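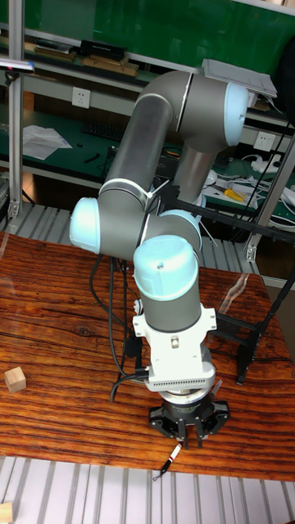 Banc d'essai de préhenseurs de Gustorcombe

Rechercher un article
Rechercher
Recherche avancée

Le banc d'essai de préhenseurs de Gustorcombe est une installation destinée à la comparaison d'organes terminaux montés sur un bras collaboratif à six axes. Il sert principalement à évaluer des préhenseurs à trois doigts sur des objets légers, posés librement sur un plateau de bois. La méthode de mesure qui lui est associée, dite protocole Mulero, est employée pour le classement des mors, des adaptateurs de poignet et des lois de commande en fermeture.

Historique

Le banc a été constitué par l'atelier de robotique de Gustorcombe pour remplacer des essais menés jusque-là sur des montages séparés, dont les résultats se prêtaient mal à la comparaison. Chaque préhenseur y était testé sur son propre porteur, avec une hauteur d'approche et une vitesse de fermeture propres. Le regroupement sur un bras unique a supprimé cette source d'écart, au prix d'une contrainte nouvelle : tout organe terminal doit pouvoir être fixé au poignet par l'intermédiaire d'un adaptateur commun.

La première version du protocole, datée du 7 juin, ne portait que sur des cubes. Les objets allongés ont été ajoutés au mois d'août, après que deux préhenseurs jugés équivalents sur le cube eurent donné des résultats nettement différents sur un cylindre de faible diamètre.

Description

Porteur

Le porteur est un bras à six articulations, constitué de segments tubulaires gris en aluminium et de carters d'articulation fermés par des capots bleu clair. Il travaille au-dessus d'un plateau de bois fortement veiné. Pour les essais de prise verticale, le dernier segment est orienté vers le bas et les doigts se présentent perpendiculairement au plateau.

Le poignet reçoit un adaptateur blanc à oreilles latérales, percé d'une petite fenêtre rectangulaire en façade et de fentes d'aération dans sa partie basse. Une courte bride métallique assure la jonction avec le préhenseur. Un câble noir est raccordé sur le côté de l'adaptateur ; les câbles forment des boucles lâches le long du poignet, et des colliers blancs sont serrés autour du bras à proximité. La longueur de ces boucles est un compromis : trop courtes, elles limitent la rotation du dernier axe ; trop longues, elles peuvent accrocher un objet haut pendant l'approche.

Préhenseurs

Le préhenseur de référence est un modèle noir à trois doigts, à corps circulaire, dont les supports anguleux rayonnent autour de l'axe. Les doigts sont minces et se ferment de façon concentrique. Cette géométrie tend à centrer l'objet, ce qui réduit l'effet d'une erreur de positionnement sur les pièces compactes. Elle est moins favorable aux pièces longues - deux doigts seulement peuvent alors porter sur les flancs, le troisième venant au contact près d'une extrémité ou restant libre.

Le préhenseur comparé dans la plupart des campagnes est le Dovora, à deux mors parallèles. Sa surface d'appui est plus étendue, mais il exige que l'angle de l'objet soit connu avant la descente.

Commande

La commande des doigts est confiée à un contrôleur Pfister, distinct de celui du bras. Deux modes sont prévus : fermeture en position, avec arrêt à une ouverture donnée, et fermeture en effort, avec arrêt sur seuil de courant. Le protocole impose que les deux modes soient essayés et que leurs résultats soient publiés séparément.

Protocole Mulero

Le protocole comprend 4 séries de 200 cycles. Un cycle se compose de l'approche, de la fermeture, d'une levée, d'un maintien de 2 secondes et de la dépose. La vitesse de descente est maintenue constante pendant toute la série.

Objets d'essai

Deux familles d'objets sont utilisées. La première est formée de petits cubes de bois clair, dont les arêtes vives mettent en évidence les défauts d'alignement des doigts. La seconde comprend des objets allongés du commerce, notamment des marqueurs, comme le modèle blanc et rouge placé en biais au bord avant du plateau, sous les doigts du préhenseur. La position diagonale est préférée à une position parallèle au bord, laquelle favorise les mors parallèles.

Critères

Une prise est comptée comme valide si l'objet quitte le plateau et reste tenu jusqu'à la fin du maintien. La rotation de l'objet entre les doigts est relevée à part et n'entraîne pas l'invalidation. Une collision avec le plateau interrompt la série, qui doit être reprise depuis le début après contrôle du zéro.

Résultats

Sur les cubes, le préhenseur à trois doigts et le Dovora ne se distinguent pas en fermeture en effort. En fermeture en position, le trois doigts tolère mieux un décalage latéral. Sur les marqueurs, le classement s'inverse : au cours d'une campagne limitée à 700 cycles, la majorité des échecs du trois doigts a été attribuée à un pivotement de l'objet pendant la levée. Le passage en mode effort réduit le phénomène sans le supprimer.

Limites

Le banc n'est pas adapté aux objets souples ni aux pièces lourdes. Le veinage contrasté du plateau gêne la segmentation des images lorsque la pose de l'objet est estimée par vision ; les séries de référence sont donc exécutées avec des poses enseignées. Le jeu de l'adaptateur n'est pas mesuré séparément et reste inclus dans l'erreur totale.

Voir aussi

Effecteur
Mors parallèles
Robot collaboratif
Commande en effort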